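Norketti Questions "Hand-Finished" Jewelry Claims

Craft sellers' group Norketti said in February that it doubts the new "hand-finished" label from wholesaler Gralari. The label appears on 10 bracelet lines. Gralari has shown paperwork for five.

"A sticker is cheap," said Norketti spokesman Harvey Hiebert. "We asked who does the finishing, and where. We got two letters and no answer."

Norketti will keep the lines off its Drusine market listings until it sees more.

Press contact: Jaxon Sawatzky, Norketti

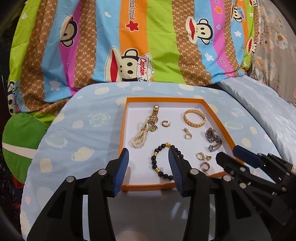

A beaded bracelet in an orange-rimmed tray. Photo: Norketti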